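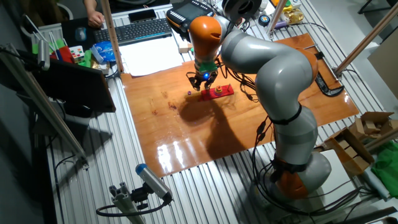 Progress report to the Sturnon fund
Ring-stacking cell, Skinton workshop
February 19, 2023

Hello again to everyone at the fund, and thank you for being so patient with us over the holidays. We promised you a proper account of where the cell stands and what your money has been keeping alive, so please put the kettle on, as this one runs a bit longer than the last.

When we wrote to you in September the arm was running, but not very happily. It would pick up a ring cleanly on one try and then come down a few millimetres to the side on the next, and we spent far too long blaming the program. The trouble was in two places. The bolts holding the gripper to the wrist had worked slightly loose, and the cables along the lower part of the arm had been strapped so tightly that they tugged whenever the base turned a long way round. We have since cleaned and refitted the gripper, tightened everything in the order the manual asks for, and strapped the cables again with enough slack for the full swing. It was two afternoons of work, most of it spent looking for the right hex key.

After that we taught all the positions again from scratch. The old ones had been patched so many times that it was kinder to start over. We use the teach pendant for this, bringing the fingers down slowly over each peg, saving the point, backing off and coming down again to see whether it lands in the same spot. There are 89 saved points in the new program, which we have named Sepp, and each one now has a plain note beside it saying what it is for. Anyone who has had to guess at somebody else's point names will know how welcome that is. 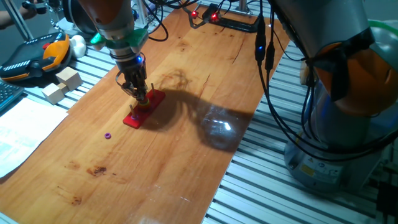
The gripper at the ring stack on the red peg board.

Since the refit we have logged 567 stacking cycles. Of these, 334 were done with the small rings, which are the fussier ones, as the fingers have very little to hold on to. We still get the odd ring that tips on its way down. Our feeling is that the closing speed is a touch too high for the small sizes, and we will be trying slower settings over the next few weeks. You will have the results in the next report, good or bad.

A word about upkeep, as you asked about it specifically. The weekly check takes nearly 20 minutes and we are now quite faithful about it. We wipe down the fingers, look over the cable straps and connectors, check the bolts at the wrist against their paint marks, and run the arm through one slow lap with a hand near the stop button. Once a month we also go back to the reference point and compare it with the saved value. It drifted a little in the first month and has stayed put since.

The wooden work board is still the original one. It has its stains and marks, but it lies flat and we see no need to spend money on a new one. We would sooner put that part of the budget toward a spare set of gripper fingers and one spare cable. Both are on order from Rarkodlow, and they have told us to expect a fairly long wait. The cell can keep working in the meantime, though a broken finger would stop us until the parts came.

On the money side we are slightly under what we planned, mostly thanks to doing the refit ourselves. With your agreement we would like to carry the difference over to the next period – a second peg board would let us set up one job while the other is running. If you would prefer it returned, just say so and we will arrange it.

You are very welcome to drop in and see the cell going. Mornings are best, and a day's warning gives us time to clear you a chair.

With warm thanks,
The Skinton workshop team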